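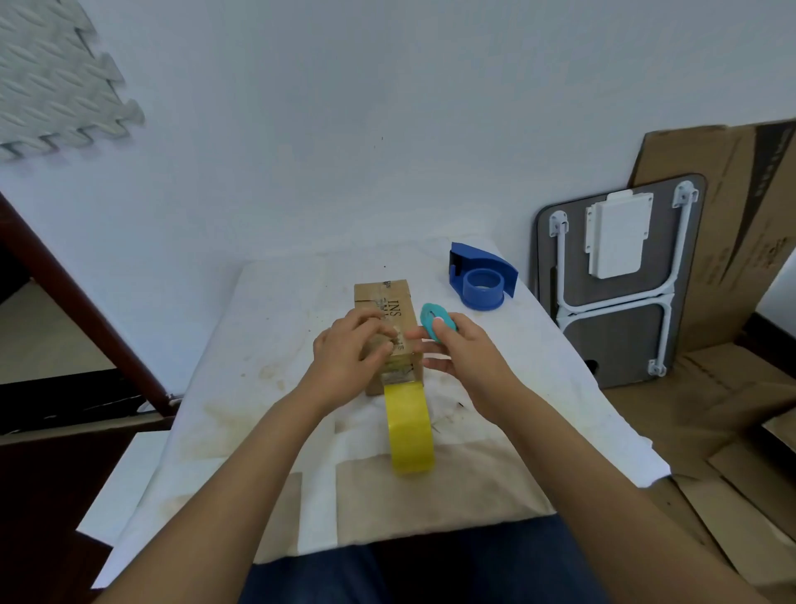
Planning and Budget Report: Small Parcel Taping Cell
Skenudus project, second stage
Submitted 1/26/24

1. Purpose

The first stage of Skenudus looked at how people tape small cardboard boxes by hand. This report covers what we need to buy for the second stage, when two small arms will try the same job on a bench at Trurnenholm. The department gave us a limit of $2823, including shipping. Anything left over goes back at the end of the term.

2. What the work needs

We broke the hand work into steps before looking at any catalog. The box has to be held upright, the tape has to be pressed flat while it is pulled around, and the loose end has to be cut and stuck down. The cutting step can be bought as a finished part. The holding and pulling steps depend on the grippers, so most of our planning time went there.

A person keeps one hand on the box and does nearly everything else with the other. Our first plan had one arm and a clamp. We dropped it after drawing the layout, as the clamp covered one of the faces that had to be taped. Two arms cost more but leave more of the box open, and the second arm can let go and take a new grip when the tape comes around.
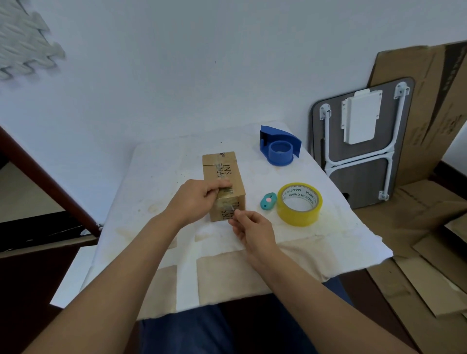
Tape is also harder to handle than the box. The loose end is thin, it sticks to whatever touches it, and a wide rubber pad would be the wrong tool for it. We are asking for one narrow fingertip set with a nonstick coating and one wide padded set. Both fit the same wrist plate.

3. Quotes

We asked two suppliers. Saltetti quoted a pair of arms with controllers and power supplies, delivery in 30 days. Antal quoted a lower price for the arms alone, but the controllers were extra and the total came out higher. Antal also could not give a delivery date before April, and our testing has to start earlier than that.

We recommend Saltetti for the arms. The fingertips can still come from Antal – the bolt pattern is the same on both, and we checked this against the drawings.

4. Other costs

The largest item after the arms is the overhead camera with its mount, at $600. We considered using a webcam the lab already has. It would save money, but the focus drifts and we would lose time to recalibrating.

Consumables are cheap but easy to forget. We plan on 5 cartons of flat boxes, clear packing tape, spare cutter blades, and a washable cover for the bench. Boxes can be opened and taped again a few times before the surface tears, so we will reuse them during setup and keep new ones for the timed runs.

The bench, the safety screen and the emergency stop are on loan from Trurnenholm and do not count against the budget.

5. Open points

The shipping charge in the Saltetti quote is an estimate. If it goes up, we will cut the second set of wide pads first. We also need a written answer on whether a damaged arm is covered during student use. The order should not be placed until we have it.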